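Residency desk progress report: where we are after the winter
By Sigita Lepik
23 Feb 2025
2 comments | 21 shares

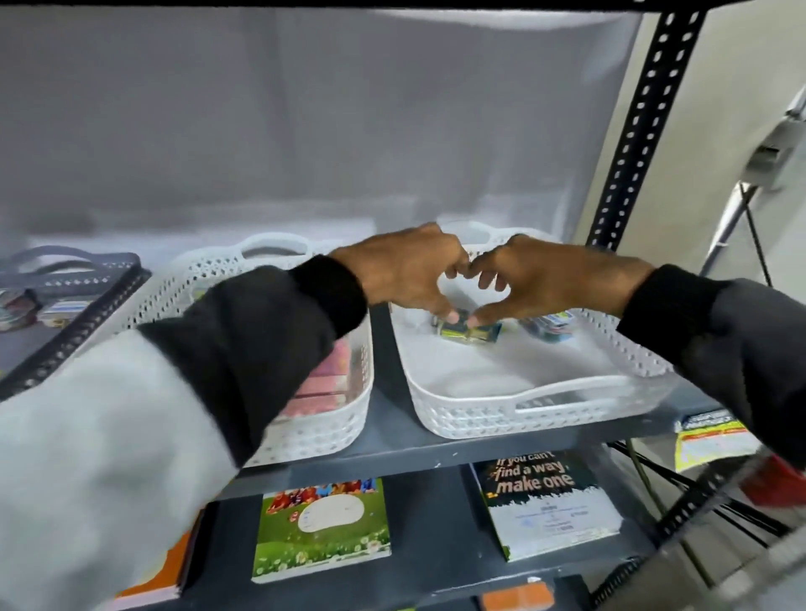 Two hands, one small packet, and a white basket on the upper shelf.

Hi Rasa, and hello to everyone else at Britis who reads these. You asked for something shorter than the November report, so I've left out the tables and will send them separately if anyone misses them.

The big news is that the long-stay permit clinic in Trurnov is running twice a week now and people are coming! We saw 37 households between the November report and the end of January. Most of them are retirees renewing a five-year permit for the first time, plus a handful of younger families who moved for remote work and got tangled up in the income rules. I had budgeted for a lot more first-time applicants. Renewals take longer (old bank letters, expired insurance, a lease in a spouse's name only) so the appointment slots went from half an hour to a full one after the holidays.

The income proof is still the thing that trips everybody up. The permit office wants statements covering the whole year, stamped, and several of the banks our folks use overseas stopped stamping anything ages ago. We've been pairing the printouts with a sworn statement, and so far 21 files have gone in that way. Two came back with questions, both about the translation and not the statement itself. I'm still waiting on the rest, and I don't want to promise you a success rate until I have one.

Translation is where the money went. Uveva raised its page rate in January and I only found out when the invoice landed, which was not my favorite morning. I moved what was left of the travel line over to cover it. That was inside the limit you gave me, but I'd like you to see it here first and not in the spreadsheet. Tamošiūnaitė has quoted us a flat price per file, and I'm leaning toward them for spring if the turnaround holds up on a test batch.

The phone line is the part I'm least happy with. We said we'd call everyone back inside 2 working days and for most of January we didn't. A rumor went around that the minimum deposit was going up, the office put out nothing, and the phone just rang and rang — people wanted to know if they should file early, and I couldn't tell them. I wrote to the permit office for a clear answer and got a form reply. I've written again.

Still to do before the next payment:
- the plain-language renewal guide (drafted, needs a lawyer's read)
- evening hours, if the building will give us a key
- a follow-up call to each household 60 days after they file

One ask. Could the guide money be released a little early? The printer wants half up front and I'd love to have copies on the desk before the spring renewals start piling in. I can send the quote whenever you like.

Call me if the translation numbers look odd — I had to go over them a couple of times myself.

Sigita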